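Small Arms, Slow Hands: An Afternoon with Wendell Iwasaki

By the time I'd found a chair, Wendell Iwasaki had already begun telling me about servos, and I had to ask him to go back a few sentences so I could turn the recorder on. He was very nice about it. He is one of those people who will cheerfully repeat a whole explanation and make it longer the second time, with two new stories in it, and I'd like to say up front that I enjoyed every minute.

Iwasaki writes Ollurow, a planning and control package for little robot arms, the kind put together from metal brackets and hobby servo motors. If you have ever bought a kit like that, you probably know how the story goes. You bolt it together, you plug it in, it whips around to some pose of its own choosing, and you spend the rest of the evening looking for the screw that flew off. Ollurow is meant for that evening.

"People assume the hard part is the math," he told me. "And there's math, sure, I love the math. But a plain hobby servo doesn't tell you where it is. You send it a pulse that says 'go to this angle,' and then you sit there and hope. It could be there. It could be leaning on a table leg. From the software side those two look exactly the same, and every single thing I've written starts from that."

So how do you plan a motion for an arm that never answers you? He got up for this part and acted it out with his own elbow. Ollurow keeps a running guess of where each joint ought to be, and next to the guess it keeps a number for how much it trusts it. A joint that has been holding still with nothing hanging off it gets a lot of trust. One that has just swung through a big arc with a load on the end gets less, and the planner slows down or picks a different route until the trust comes back up. He calls this "manners," and the word is right there in the source code, as a setting you can turn up and down.

"I had a proper name for it in the beginning," he said, laughing. "Then a user wrote in and asked how to make the arm more polite, and I thought, well, that's a much better name than mine!"

The guess gets updated at 50 times a second, which matches the rate at which the usual servo signal goes out. I asked whether faster would be better, being the sort of person who always thinks faster would be better. He shook his head. The motors he works with only hear a new command when the next pulse arrives, so anything he computes in between goes nowhere. What he cares about much more is a late pulse. If the planner hasn't handed over its next point in time, the arm holds the last one it was given, and he'd much prefer that to a joint racing to catch up.

Before Ollurow he spent several years at a firm called Traltier, working on motion software for machines a good deal bigger than anything he touches now. He speaks fondly of the place. They taught him to log everything, he says, and he has never been able to stop. When I visited he had 1711 recorded grasp attempts saved on one drive, each with the commands that were sent, the camera images and a short typed note about how it went. Some of the notes are only a word long. One says "why," with no question mark.

I wanted to know what he grabs in all those attempts, and this turned into my favorite part of the conversation. Cloth, mostly. Socks, rags, sleeves, whatever bundles up.

"A block is easy, because a block stays a block," he said. "You look at it, you plan, you go. Cloth changes its mind when you touch it. You come in from the side and now it's a different shape, and the picture you planned from is old news. So you need to look again, and now your own arm is standing right in front of the thing you wanted to see."

That last problem took up most of his June. The perception half of Ollurow had been written for a bare table under an arm that stayed politely out of the way, and people don't work like that. They put the arm on the floor, they let the cables trail, and the gripper hides the middle of the very thing it's reaching for. His old code would see cloth on the left and cloth on the right and report two pieces of cloth, and the planner would happily choose one and aim for the center of it. The new version knows the shape of the arm and where it ought to be, and it treats whatever lies behind the arm as unknown. If two patches could reasonably join up back there, it keeps both possibilities going and asks for another look before it commits to anything.

Floors have kept him busy too, more than he ever expected. He used to test on a plain gray mat, and then a user by the name of Du Plessis sent him a folder of recordings made on patterned tile, where the perception step was finding edges everywhere and trusting all of them. There were 236 recordings in that folder, and Iwasaki went through every one by hand.

"Veined stone is just awful," he said, with real delight. "It's got lines, it's got branches, it's got a shine that moves when you move. A vein looks like a cable. A cable looks like a vein! And then the cable has a shadow, and the shadow looks like a thinner cable. I had to quit asking 'is there an edge?' and start asking 'does this edge go along when the arm goes along?' A wire comes with you. The floor stays home."

The check he built from that runs on short pairs of images, taken before and after a small wiggle of one joint. It costs a little time on each grasp, and some users have grumbled. He has made it optional, though he leaves it switched on by default and hopes people will forget it's there.

We'd gone well past the hour by this point and he still wanted to show me the replay tool, Gisteo, which he started as a weekend thing and which now gets more mail than the planner does. It lines up the commands with the images so you can scrub back and forth and see what the software believed at each moment. He uses it every Tuesday to go through the week's failures with a cup of coffee, beginning with the ones he feels worst about. He offered to go through a few with me, starting with the socks, and I moved my chair over.

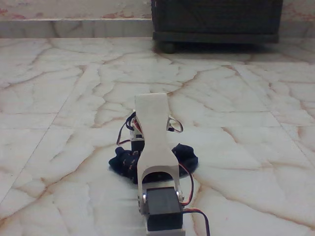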